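Winderon 定例会 議事録

日時 2022年7月15日 19時過ぎから、店の閉店音楽が鳴るまで
出席 ボーカル、ギター、ベース、ドラム、ソンバッカル(Lamduan Sombatkul、鍵盤兼書記)
欠席 なし。ただしドラムは40分遅刻、理由は「前回と同じ」

1 前回議事録の確認
ギターより「自分のソロが長いという発言は議事録に残す必要があったのか」との質問。書記は必要と判断した。承認。

2 セカンドアルバム「Sorkomholm」の進み具合
全9曲のうち録音済みは6曲。先月も6曲だった。ボーカルは「歌詞はほぼできている」と報告したが、提示されたのは題名のみ。3曲目の仮題「仮題」を正式な題にする案が出て、賛成3、反対1、居眠り1で可決。
ミックスは前作に続きSeyoumスタジオに頼む。ベースの音をもう少し上げてほしいとベースから要望。ギターの音をもう少し上げてほしいとギターから要望。全員分を上げると元に戻ることをドラムが指摘し、本日いちばん建設的な発言となった。

3 前回ライブの収支
来場161人、うち招待が12人。ボーカルの親族の数については追及しないことにした。Tシャツの在庫は残り230枚、大半がXS。次の物販では値下げする。ギターから「全員XSを着て出れば売れる」との案があったが、試着を求められて撤回。

4 11月の対バン
相手はDrivico。先方はトリを希望、当方もトリを希望。書記が先方のマネージャーに電話し、コイントスで決めることを提案する。負けた場合は「最初からトップバッターがよかった」と告知文に書く。
持ち時間は転換込みで45分。ギターのソロはおよそ20小節までとする(本人は棄権)。アンコールの曲は、求められてから考える。

5 その他
・練習スタジオの鍵はベースが保管する。前任のドラムは、鍵の所在について引き続き調査すること。
・バンド名の読み方を統一したい。現在「ウィンデロン」と「ワインダロン」の二派があり、ラジオで紹介されたときに両方が手を挙げにくかった。継続審議。
・ジャケット案は次回までに各自1点持参。ボーカルの似顔絵は点数に数えない。

宿題
ボーカル 歌詞3曲分、題名以外
ギター ソロの短縮版
ベース Seyoumに日程の確認
ドラム 時計
書記 Drivicoへの電話、コインの用意

次回の日取りはドラムの都合に合わせ、本人には開始時刻を40分早く伝える。この項目は本人に送る版から削除すること。

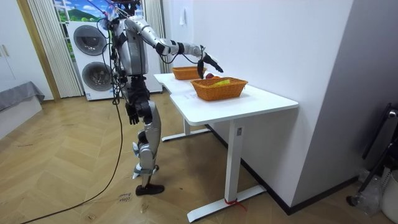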